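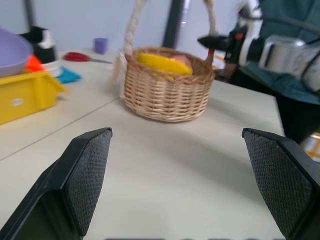

*Words by Dorit Kessel*

The woman behind the counter at Ó Riain, the little grocery at the bottom of the hill in Prorkwood, had the kettle on before I'd even found a place to put my coat. It was a Thursday, a little after seven in the morning, and she had already been up for hours (she doesn't seem to think of this as early).

"My mother did the buying and my father did the talking," she told me, "and I suppose I ended up with both jobs." She started at the store when she was 5, sorting onions into big and small, and she still remembers the shop's old phone number, which ended in 439. Customers called it with their orders, and half of them wanted a chat as well. "You could lose a whole morning to somebody's knee!"

I asked what sells now that didn't then. Fennel, she said, and ginger, and more lemons than her mother would ever have believed.

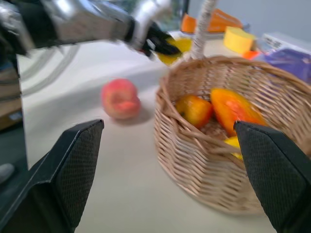

*A basket, with a touch of yellow behind the handle.*

The bus from Curnico stopped running past the door last September, and she worried about it all winter long. "People found their way, though. One lady walks down with her cart and gets a ride back up with whoever's in line behind her."

Would she ever sell? She laughed and topped off my tea. "Ask me after the tomatoes," she said, and then the bell went, and she was off to see about somebody's potatoes.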